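Minutes, September meeting, Villalobos Street Tenants' Association

We got going at 7 pm in the downstairs room, and I took notes again (my handwriting gets worse every month, so shout if I've got anything wrong!). Last month's minutes were passed with one fix: the bike rack quote was from Wuletti, and I'd written Drasarum. Sorry, both.

Heating first, and it ate up most of the evening. Drasarum want $752 to bleed and balance the radiators on all floors, and that doesn't include the two stuck valves on the third. I thought it was steep and said so. We agreed to offer $500 for the lower floors now and talk about the rest after the first cold week.

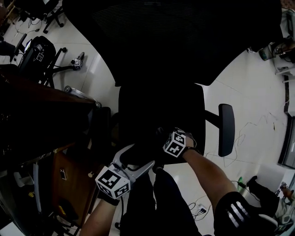

The bike rack was next and went much faster, thank goodness. Wuletti can fit 21 bikes along the back wall if we give up the old planter, and everyone was fine with that. Then we got onto furniture for the shared study room - I'd like chairs with a tall mesh back and padded armrests, like the black one in the photo, and most people liked the idea. We set aside $80 for a secondhand one to try out before we buy more.

The summer trip to Prandivport came up again. I still vote for the ferry, but the bus people are winning. We'll do a show of hands next time.

To do: I write to Drasarum, second floor clears the planter, and whoever has the spare laundry key please put it back on the hook.

Finished at 8:40 pm.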